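Can It Fold the Laundry Yet? Speaker notes

5 min read

Start without a slide. Ask for hands: who did a load of laundry this weekend? Then ask who would pay to never do it again. Leave the hands up for a second.

Say up front that I repair commercial washers and dryers for a living. I don't build robots. I got interested because customers keep asking me when the folding part will be handled, and I got tired of shrugging.

The short answer is that machines are good at the parts of laundry where the cloth is inside a drum. A washer doesn't need to know what a sleeve is. Once the door opens, somebody has to reach in, pull out one thing, find its edges and decide what it is. That part is still mostly ours.

Tell the Sorko story. Keep it to a minute. Sorko is the linen plant out past the rail yard where I do the maintenance. They have a flatwork ironer and a folder behind it, and sheets come out the far end square and stacked all day long. Visitors see that and say folding is solved. Then I walk them to the front of the line, where two people stand and clip the corners of each sheet onto the feeder. Those two people are doing the hard part. When one of them goes on break, the line slows down.

Sorko tried an automatic corner finder in December. It did fine on new sheets. On older ones with stretched hems it kept grabbing the side and calling it a corner. They went back to clipping by hand and kept the machine for tablecloths.

Picture goes up now. Don't talk over it right away.
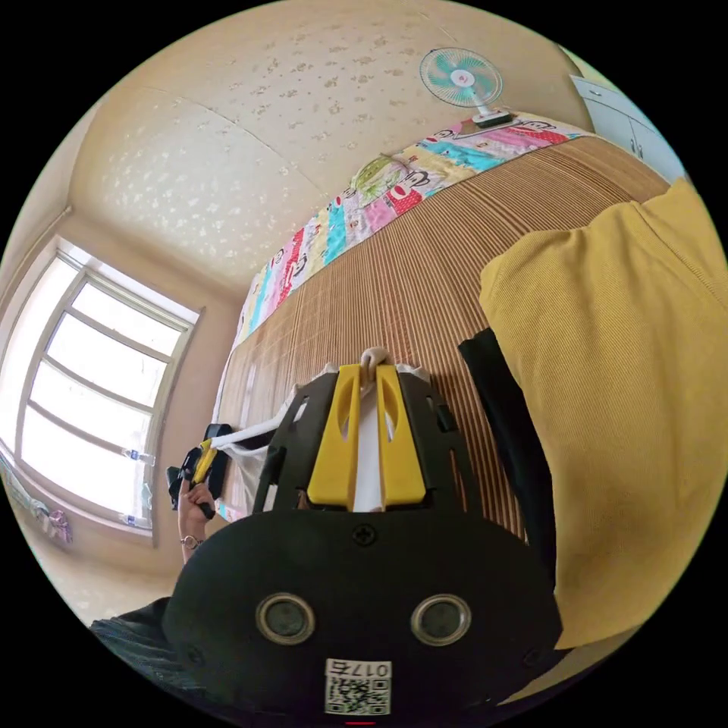 Cloth is hard for a machine for a few plain reasons. A box has one shape and a towel has as many as you care to give it. Most of the towel is hidden under the rest of the towel, so a camera can't see the corner it needs. And it moves when you touch it. Look at how much is going on just to hold one white cloth tight between two tools on a bed: the yellow fingers have one end bunched up in a little knot, the other end is held off to the left, and the tension has to be kept between them. Let either side drift in and it sags, and whatever you knew about its shape is gone. A person feels that through the hands and corrects without thinking about it.

Point out the striped mat too. Homes have stripes, patchwork, bright windows. A plant has a white table and even light, and I can tell you the plant is still hard.

Next section, chores by difficulty. Go through these at a normal pace.

Vacuuming a flat floor: yes, today, if you pick up the cords first.

Mowing: yes, on a simple yard.

Dishes: the machine washes them. Loading it is still you, and greasy pans are worse than plates.

Folding a towel: yes in a demo, slowly. I timed one on video from a company called Atton and it took nearly six minutes for a bath towel. I checked that the clip wasn't sped up.

Folding a fitted sheet: no. (Wait for the laugh. Most people in the room can't either.)

Making a bed with somebody's stuff on it: no.

Shop floor. Same pattern. Abdelaziz, the upholstery shop on the north side, has an automatic cutter that beats any person with a knife. The cut pieces then go to five sewers who line up the edges by hand. I asked what they would automate first if they could and the answer was picking a single layer of fabric off a stack. Fingers do it with a small rub. Grippers tend to take two layers or none.

If time is short, skip the next paragraph.

Cost. A plant can spread a machine over thousands of sheets a day. A family of four does a few loads a week. Even a slow folder that worked would have to be cheap, quiet and small enough to live next to the dryer, and I haven't seen one that is all of those – or even a couple of them.

Closing. I'd expect towels and napkins first, in hotels, and clothes a good while later. I won't give a year. If somebody pushes for one in the Q&A, say I fix dryers.

Leave ten minutes for questions. Bring the stretched hem sample from Sorko and pass it around.

Comments

dryerlint: The single layer thing is so true. I worked in a shirt factory and we licked our fingers all day.

Marlow_T: Did the towel in the Atton video end up folded well or just folded?

quiltbarn: My robot vacuum ate a sock last night so I'm going with no.

Related
Why Your Dryer Takes Two Cycles
Trindinar Feeder Belts: When to Replace
What a Linen Plant Does With Torn Sheets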